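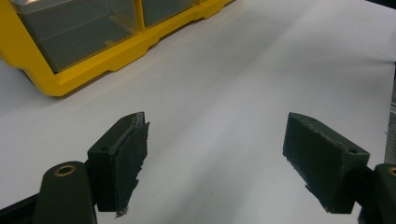
Mervyn Bloxham has been mending clocks in Rustden for longer than most of his customers have owned one. He took on the shop in Sowerby Lane when the rent was £60 a month, and he still opens at nine and shuts when the light goes. Small parts are the trade's great trouble. A screw dropped on a carpet is usually a screw lost, so he tells beginners to work over something pale and to keep a set of small drawers close by, the yellow plastic sort with clear fronts being as good as any.

The work comes in waves. January is busiest, when people look properly at what they were left by an aunt. Most of it is cleaning. Old oil goes thick, the wheels drag, and a clock that kept time for 60 years begins to lose 5 minutes a day. Bloxham charges for the cleaning and not for the talk, although the talk often takes longer.

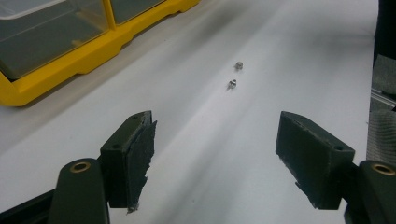 *Two hex nuts on a white surface, with drawers close by.*

He runs an evening class at the Brilden Institute, with 4 pupils this term. They start on alarm clocks – cheap, sturdy and easy to replace – and are not allowed near a striking movement until spring. One of them has already asked to buy the shop. Bloxham said he would think about it, and went back to a carriage clock that was due on Friday.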